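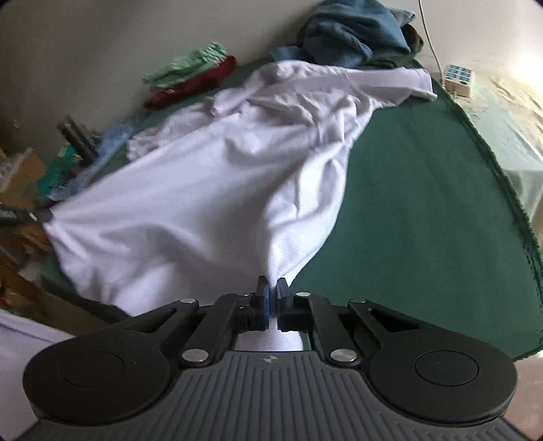 Laundry folding is the household job of turning clean, dry washing into flat, stackable shapes, and it is a far richer subject than most people give it credit for! Nearly every kind of cloth has its own customary fold, and households will defend theirs with real feeling. Plain white cloth is the classic starting point, and a piece pulled up by a single gathered fold shows why: long diagonal creases run away from the pinch, while one broad area stretches smooth. A dark green fabric-covered surface makes those creases wonderfully easy to read against the white.

Surfaces

Folders tend to prefer a covered table to a bare one. Felt and similar cloths grip the bottom layer a little, so the piece stays put while the upper layers are turned. Beds are popular too, though a soft doona underneath lets the edges wander.

Common folds

The half fold is the oldest and simplest – edge to edge, then smoothed from the centre outward. The Bangera fold, named for the coastal town where it was taught in school sewing rooms, brings both sides in to the middle before rolling from the bottom. It suits shirts beautifully, and a drawer full of them is a lovely sight. The Skadmont fold is for sheets. It needs 2 people and a bit of floor, and finishes in a neat rectangle that stands on its edge.

Folding days

The Zatarik folding day, held each February in the town hall, began as a linen sale and now draws 190 entrants. The fitted sheet event is the favourite by a long way, with a limit of 10 minutes and plenty of colourful advice from the back rows.

See also: Ironing; Linen cupboard; Jitero press

Last updated: 2026-09-21

Comments

My nan did the Bangera with tea towels as well. Could that go in?

Great page. I'd still argue the Skadmont can be done solo if you've got a long hallway.

More on fitted sheets please!!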